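The owl came back, and she brought company

2019-07-19 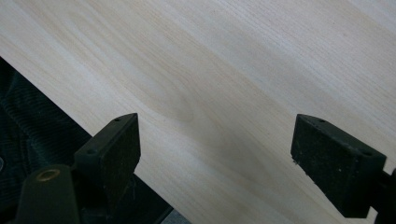 Filed under: Backyard Wildlife

So I'd pretty much given up on the barred owls. We had a pair in the big sycamore behind the garage all last winter, hooting away at each other like an old married couple, and then in December they went quiet and I figured that was that. I moped for a bit (my sister can confirm) and went back to complaining about squirrels.

Then last night I was out on the steps with my tea and heard it, the whole "who cooks for you" routine, so close I nearly dropped the mug! I sat there in my socks for 17 minutes before I spotted her on the low branch. And next to her, two fuzzy-headed youngsters, bobbing and swaying like they were trying to get a better look at me. One of them made this awful raspy hiss, over and over. I thought it was sick, but I emailed Seija Peltonen, who has been watching owls near Toledo for years, and she wrote back that it's just how they beg for food. Teenagers!

She also told me the young ones can hang around their parents well into the fall, so I may have a few more weeks of this. I've moved the porch chair over by the rain barrel and I'm leaving the back light off. The dog is not happy about the new schedule.

If you've got owls near you, tell me what yours are up to. Sarahí Zamudio left a great comment last time about one that kept taking baths in her birdbath, and I'm still jealous. Mine won't even look at the water.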